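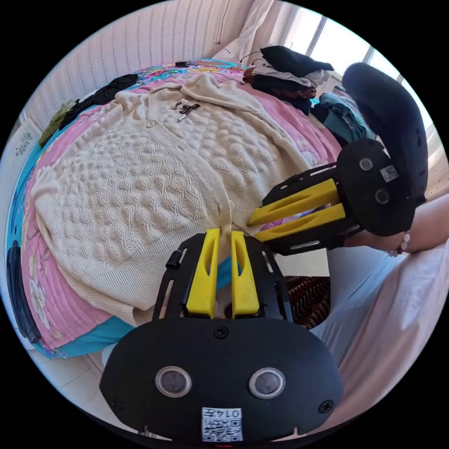
How old is too old for a tyre that still has plenty of tread?

Most fitters start asking questions at 6 years, and they want it inspected by someone who knows what they're looking at, whatever the tread gauge says.

I had that answer from Noémi Szalai before I'd even put my bag down. She runs the training bay at Jukirska, a tyre workshop on the highway side of town, and she loves this subject the way other people love football. Ask her about rubber and she'll have you crouched beside a wheel in a minute flat, running a thumbnail along the sidewall and looking for the fine cracks that show up where the tyre flexes.

The date code is her favourite party trick. Every tyre has one, four digits moulded into the sidewall, the first pair giving the week it was made and the second pair the year. Plenty of drivers have owned cars for decades and never read it! Sometimes it's on the inward-facing side, so you may have to turn the wheel to full lock or get down on the driveway with a torch.

Caravans are where she gets really worked up. A van might do one big trip a year and spend the rest of its life parked on grass in full sun, carrying all that weight on the same patch of rubber. The tread looks brand new. Then it's hooked up in December, loaded to the roof and towed 400 kilometres over hot bitumen at highway speed, often on pressures that haven't been looked at since the last holiday.

Low pressure is the part anyone can fix. An underinflated tyre bends more with every turn of the wheel, the bending makes heat, and heat is what breaks down the bond between the layers inside. On a mild morning around town you may get away with it. On a long summer run with the boot full, the margin gets thin very quickly.

Iman Radwan drives a delivery van for Salazar, a furniture business, and she checks her pressures cold every second morning before she leaves the depot. "It's quicker than making a coffee," she told me. She uses the placard inside the driver's door for the figures, and goes by the loaded setting when the van is full. She never lets air out of a hot tyre to bring the number down. Pressure climbs as a tyre warms up, and if you bleed it at a servo halfway through a trip you'll be running too soft once everything has cooled.
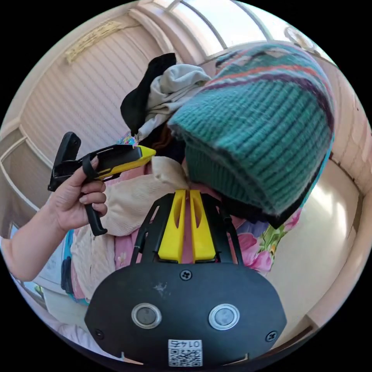 She also carries her own gauge. The one on the servo hose has usually been dropped, driven over and left out in the rain, and a decent pocket gauge lives happily in the glovebox for years. Mariann Takács, who looks after the Salazar vans, compares all the drivers' gauges against hers every so often and bins any that have wandered.

Mariann's other hobby horse is the spare. She pulled one out from under a van last winter and found it had 203 stamped on it - an old three-digit code, meaning week 20 of a year ending in three, from before the change to four digits in 2000. It was older than the driver. It held air beautifully and she wouldn't have let it anywhere near the road.

Back at Jukirska, Noémi showed me a tyre that had let go on a trailer. The tread had peeled away in one long strip and the sidewall underneath was barely marked. She keeps it by the front counter and people do stop and look at it while they wait. Quite a few then wander out to the car park and start reading numbers off their own wheels, and I think that's terrific.

I did mine that evening. The front pair were fine, the rears were 2 years older than I'd have guessed, and the spare needed air badly enough that I drove it straight round to be pumped up and looked over. It has a small bulge near the rim, so there's a new one on order.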